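MacKinnon Room snack and drinks meeting, November

Started at 10, and I took notes again (my handwriting is getting worse, sorry!).

Drinks: we have roughly 50 bottles left on the Trodero shelf. Everyone wants the brown ones kept, so I'll reorder from Vanetti.

Floor: the orange paper stays taped down for now. I'll bring more tape.

Labels: please read the nutrition panel before you ask me about sugar!

Next meeting: same room, same time.

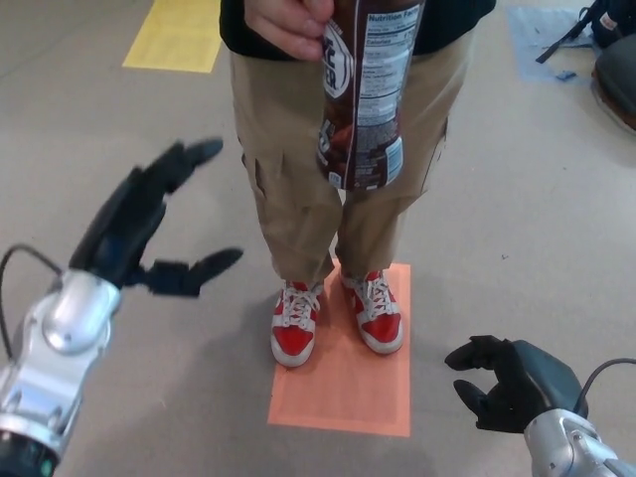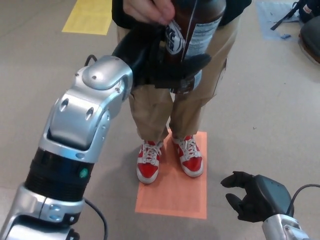
Brown bottle and the orange paper, both pictures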